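# Too many people, one small room: how do you run a game night where everybody can reach?

**Nandini Chettiar**

Hi all! I moved into a smaller place in September and I've kept up the monthly game night, which started as four of us and has sort of snowballed (my fault, I keep saying "bring whoever"). The living room is fine for watching a movie. It is not fine for a bunch of grown adults all leaning over the same spot at once.

The games we like are the grabby kind, where everybody has a hand in at the same time, so splitting up into teams on opposite couches doesn't really do it for us. What happens is that the front row closes in, the second row starts reaching over shoulders, and somebody ends up with an elbow in the ear. Then it gets warm. Then people drift off to the kitchen and I've got half a game left and nobody playing it. 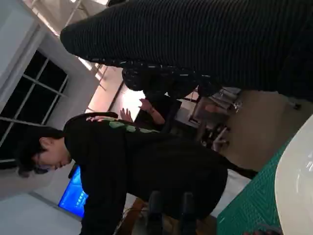
*Everybody in close, hands everywhere, dark outside by then.*

It's fun, don't get me wrong! I love it when it gets like that. But my neighbor below me has asked twice about the chair scraping, and I'd like people to be able to stay for more than one round without needing a stretch.

Stuff I've tried already:

- pushing the chairs back against the wall (they creep in again)
- playing on the floor (my knees said no, and so did Markos)
- a bigger folding table, which fit in the room but then the people didn't

Budget is $40 or so if I need to buy something, and I'd rather not buy another table. Any ideas?

---

**Ignacio Valdebenito**

Oh I know this problem so well. We had the same thing in our old apartment in Prusach and I tried all kinds of dumb things before we got it half right.

The thing that helped most was height. If everyone sits, everyone needs a chair, and a chair with a person in it takes up a ton of floor, plus the legs stick out. If everyone stands, you can fit a lot more people shoulder to shoulder and they naturally turn sideways to reach. We put our regular coffee table up on a set of bed risers (the chunky plastic kind, mine were $15) and it came up high enough to lean on. Check that the legs sit all the way down in the cups before you let anybody put weight on it. Ours had skinny tapered legs and I had to pad the cups with folded cardboard, and it still wobbled a little if you slapped it, so no slapping games.

Also move the chairs OUT. Not against the wall, out. Bedroom, hallway, bathtub, wherever. If a chair is in the room somebody will drag it over, every single time. Leave two for whoever needs to sit and that's it. That should fix your neighbor's scraping too.

For the heat, crack a window before people get there. Once the room is packed you can't get to the window without climbing over someone, and then whoever's sitting under it complains about the draft.

And sleeves! Big sweaters and hoodies knock over everything. I started putting a basket by the door and telling people to dump their layers in it. Some do.

---

**Oğuzhan Şimşekoğlu**

Get a bigger apartment lol

(Felt pads for the chairs. Hardware store.)

---

**Thanakorn Thongsuk**

I'd go a different way from Ignacio. Standing is great for the first hour but our group goes late and by 2130 people want to sit down, especially anyone who's been on their feet at work all day.

What we do is rotate. One round is as many people as can comfortably fit around the table, everybody else is off, and the off people get the kitchen, the snacks and the music. A loud timer goes at 15 minutes and whoever's been in longest swaps out. It sounds bossy written down, and my sister hated it the first time, but now she's the one yelling at people to swap.

It does depend on the game. Short rounds work, and anything where you've built up a big pile of stuff doesn't, unless you let the new person inherit the pile (we do, it causes arguments, I enjoy them). If your favorite runs long, cut the deck in half. We've been doing that with Sarantis and it plays fine, just a bit more frantic at the end.

Round table if you can borrow one, by the way. Corners are what people are reaching around.

---

**Nandini Chettiar**

Thank you!! Ordering the risers tonight, and I'm going to try the timer as well for the late part of the evening. My coffee table has fat square legs so hopefully no cardboard needed. Ignacio, do you remember how tall yours were? I'm seeing a few different heights and I can't work out which one's right for leaning on.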